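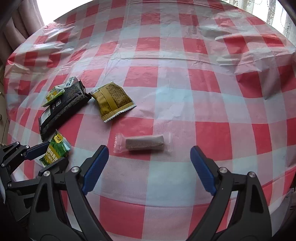 UDARI, March 2025 - The lower section of the Plarkholm canyon track has reopened to walkers after repairs to the two footbridges below the old survey camp. Access is by permit only, with a limit of 40 people a day.

The track follows part of the route used by the first survey party to map the side canyon. Sections of its dry-stone edging are original and have been left in place. New work is confined to the bridge footings, the drainage channels and a 28 metre length of handrail on the western wall.

Track engineer Nneka Adebisi said the footings had been moved 35 centimetres back from the previous line, onto sound rock. "The old ones sat on gravel. Gravel shifts in a flood," she said.

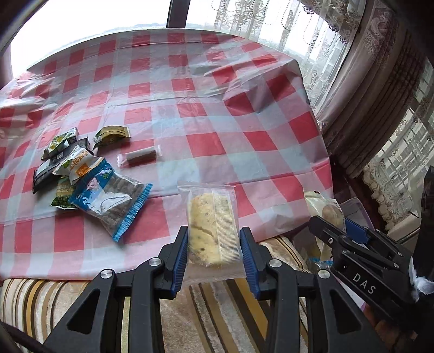

Walkers must carry their own water, as the tank at the survey camp remains closed. The grade is moderate as far as the second bridge and steep beyond it, with a climb of 500 metres to the rim. The upper section is still shut - rockfall netting there is due for inspection in June.

Historian Marcela Malý has prepared new text for the signs at the trailhead and the camp. It covers the survey party's instruments, its base line and the errors later found in its first map, which placed the canyon mouth too far north. The signs also give the older local names for both creeks.

Permits are issued at the Udari visitor centre and are valid for one day. Groups led by a licensed guide may book under a single name. Dogs and bicycles are not allowed on any part of the track.

Search this site
Enter keywords
Go

Recent items
Minami lookout road: grading complete
Plalita hut bookings move to new system
Kumiko Ichikawa to lead river mapping walk
Changes to camping fees at Plarkholm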